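3.2 Collection of the navigation examples

All examples for the learning system were gathered in simulation. We used the Woltusico renderer with simple room layouts, in which the walls have one plain color and the floor carries a wood pattern. We decided on this low level of detail on purpose. In an earlier trial with richly decorated rooms, the policy learned to recognize the decoration and paid little attention to the target.

Each episode begins with the agent at a random position and a short text goal, for example "go to the red cabinet". A human operator then drives the agent with the keyboard until the target is within reach. At every step we store the color view, the pose of the agent and the pressed key. The depth map is computed later from the stored pose, and this saves much disk space.

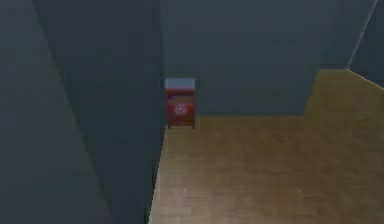 Figure 3. Agent view from the Jillesau layout. The target, a red cabinet with a white top, stands against the back wall next to a grey partition.

The partitions are important for our purpose. When the target stands close to a partition, it can be seen only from a part of the room, and the operator must search before he can approach. Such episodes are longer, but they contain the turning and looking behavior which is missing in the easy ones. We therefore set a limit of 200 steps for the search — episodes above this limit were removed from the set.

In total we collected 2,899 episodes in three layouts, called Jillesau, Hamel and Prillik. From these, 212 were held back for testing and never shown to the policy during training. Lino Gentile checked the test episodes by hand and corrected the goal text where the operator had stopped at a wrong object. The training episodes were not corrected in this way, so a small amount of label noise must be expected there. We did not balance the number of episodes between the layouts, and Prillik has the fewest because its rooms were finished only in December.

Contact the authors | Copyright remains with the authors | Back to top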